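Moving house with a big board game collection, which boxes?
Posted in: Home and Moving

Hello all! We're moving in June from Seixas to Irunel and I'm so excited, we will finally have a spare room that can be a proper games room. The trouble is the collection. There are 14 shelves of it, some games going back to my grandad, and I have never moved anything this heavy or this fiddly. Packing is next.
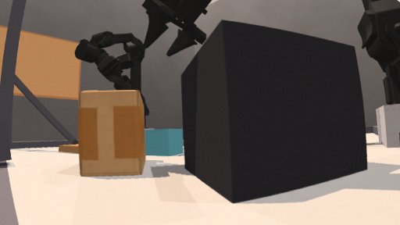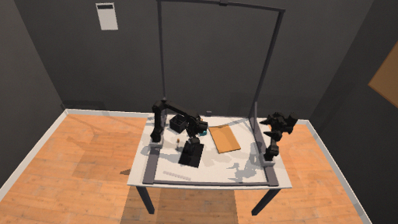
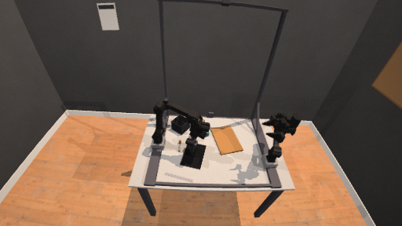 Should I stand the games on their sides in the moving boxes or lay them flat?

Flat is kinder to nearly all of them, with the biggest and heaviest at the bottom and the small card games on top. If you stand a game on its side the lid can creep open and everything slides to one end, so only do that with ones you've banded shut. Fill any gaps with tea towels or jumpers so the stack can't shift.

I'd love to hear from anyone who has done it, especially about what to do with loose counters and old lids with split corners. The removal firm has quoted 1,181 for the whole house and says games count as books, so small boxes only. Is that right??

Posted by Valquíria Teixeira, 31 January 2023

Noreen Butt
Oh, how lovely, a games room! Yes, your removal firm is quite right, treat them as books. I moved mine two years ago and the small double-walled boxes were brilliant. I got through a whole pack from Nolska and they're still holding my Christmas decorations now.

For loose counters, go through each game the week before and bag everything up. Little zip bags, with the air squeezed out, and a slip of paper inside saying which game it came from (I skipped the paper on a few and spent a very long evening with two nearly identical sets of wooden cubes). It's slow but it's great fun, you find things you'd forgotten you owned and end up playing them on the floor.

Split corners: mend them before you go. Thin card glued on the inside of the corner, a peg to hold it, leave overnight. Please don't use sticky tape on your grandad's ones! It goes yellow and pulls the print off when you try to lift it.

Wide elastic bands round the lids are good, but take them off as soon as you arrive or they leave dents. And take the five you play most in the car with you. You'll want a game on the first night, trust me.

prusatik_fan
just use bin bags for the soft stuff and chuck the games in whatever boxes you've got, mine were fine. one got a bit squashed. check the loft isn't damp before you put any up there though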